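Call for participants: teaching a robot to fold towels from crumpled starts

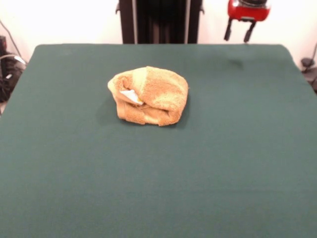

A towel in a crumpled starting position on the felt table.

The Soft Materials Group at the Birkunton Institute in Lunetitz is looking for adults to take part in a study on how people guide a robot arm through a folding task. Sessions start in January. You do not need any experience with robots, and you do not need to be good at folding.

Background

In our last study, led by Ye-ji Sun, we compared two ways of collecting demonstrations. In the first, the operator began every trial with the towel laid flat. In the second, the towel was dropped on the table and the operator had to find a corner before doing anything else. A policy trained on the flat starts completed 8 of 47 test folds when the towel was crumpled at the beginning. The policy trained on the dropped starts completed 41 of 47.

All of those demonstrations came from 3 operators, and all of them work in our lab. We now want to know if the result holds with people who have never used the equipment. We also want to see how new operators look for a corner, and when they decide to give up on one and try another.

What you will do

You will sit at a desk next to the robot table and move the arm with a hand controller. A researcher will show you the controls first and stay in the room the whole time. Each trial begins with a towel in a heap. Your job is to spread it out and fold it in half twice, in any order of moves you like. If a trial goes badly you can stop it and go on to the next one. Failed trials are kept and used in the analysis.

Each participant comes in for three sessions, in the morning or the afternoon. Breaks are up to you. We record the arm movements, the controller input and video of the table. We do not record your face or your voice.

Who can take part

- Adults aged 18 or over
- Able to use a hand controller with either hand
- Normal vision, or vision corrected with glasses or contacts
- Able to attend all three sessions

People who have worked with our group before cannot join this round. Left-handed participants are very welcome - we had none last time.

Payment

You will be paid $47 per session at the end of each visit. If you withdraw partway through a session you still receive the full amount for that session. You may also ask for your recordings to be deleted at any point before the data set is closed.

How to sign up

Write to Jong-dae Ham, study coordinator, at the Soft Materials Group office in the Nikham Building, or leave your name at the front desk between 9 a.m. and 4 p.m. Please say which hand you prefer and if mornings or afternoons suit you better. Questions about the method or the earlier results can go to Heikki Salminen at the same office.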